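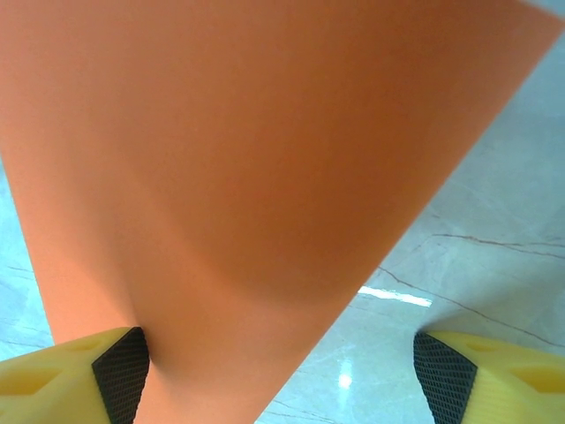
Matte orange on polished marble.

Indel opens its first permanent showroom in the old ticket hall of Drendham

DRENDHAM, May 28, 2024 - Indel, the maker of colored objects for the home, opens today its first permanent showroom. The showroom is located in the former ticket hall on Station Square in Drendham, and it can be visited free of charge during all opening hours. For the opening, Indel presents the new collection Wenden, which has 13 objects for the living room, the hallway and the kitchen.

The hall has 2000 square feet of floor space and was empty for a long time before Indel signed the lease. The company decided to keep the marble floor, which was cleaned and polished by the Drendham stone workshop Villanueva. Some of the slabs had small cracks near the old counters. These cracks were filled and they stay visible, as Indel did not want to replace the original stone with new material. The walls received a plain white paint, and the two ticket windows were kept and now serve as the cash desk and the place for picking up orders.

"When I came into the hall for the first time, I looked only at the floor," says Freya Haslam, founder and head of design of Indel. "It was dull and there was glue on it from an old carpet, but I could see already that our colors would be good on it. A strong color needs something calm under it. We have been looking for such a place for several years, and I am very happy that it is in the town where we also have our office."

The collection Wenden

Wenden was developed over two winters in the Indel studio. All objects in the collection have a smooth, matte surface and simple outlines with few edges. There are vases in three heights, a paper basket, an umbrella stand, storage boxes with lids, a wall shelf, a fruit bowl, a tray and several smaller objects for the desk. Every object is offered in four colors: orange, chalk, moss and night blue.

The orange is the main color of the collection. It is a warm tone that goes a little toward salmon, and in the light of the morning it looks softer and more pink than in the evening. Indel has made many test samples before the tone was decided. The first samples were too close to red, and others looked good in the studio but too yellow under the lamps of a normal apartment. The final tone was chosen in April, later than planned, and for this reason the orange objects were the last to be ready for the opening.

"With a shiny surface you see the window and the lamp and also yourself," says Freya Haslam. "With a matte surface you see the shape. When it has a curve, there is a light part and a dark part, and so one color becomes many colors. This I find beautiful, and it costs nothing extra."

For the care of the objects, Indel recommends a soft cloth and lukewarm water. Strong cleaning products should not be used, especially on the darker colors. The umbrella stand has a removable inner tray so that rain water can be poured away easily. Felt pads for stone and wood floors are included with all objects that stand on the floor.

A showroom where things can be touched

In the showroom, most objects are placed directly on the marble and not on tables or behind glass. Visitors are invited to pick them up, turn them around and carry them to the windows to look at the color in daylight. Small samples of all four colors can be borrowed for one week, against a deposit, to try them at home next to one's own furniture.

At the back of the hall there is a small area with chairs and a long table, where visitors can look through older Indel collections. Pieces from these collections with small faults in the color will be sold there at a lower price, as long as they are available. Coffee and tea are offered on Saturdays.

The main entrance on Station Square has one step. An entrance without a step is on the north side, next to the bicycle racks, and it is open at the same hours. Please note that the marble can be slippery when it rains, and mats are laid out at both doors.

Opening hours

Tuesday to Friday, 10 a.m. to 6 p.m.
Saturday, 10 a.m. to 4 p.m.
Closed on Sundays, Mondays and public holidays.

About Indel

Indel designs objects for everyday use in the home. The company was founded by Freya Haslam and has its studio and office in Drendham. Its products are sold in selected furniture stores and now also in its own showroom.

Press contact

Indel, Press Office, Station Square, Drendham
Samples of the Wenden collection can be requested by journalists for photo productions. Please state the desired color and the date of return.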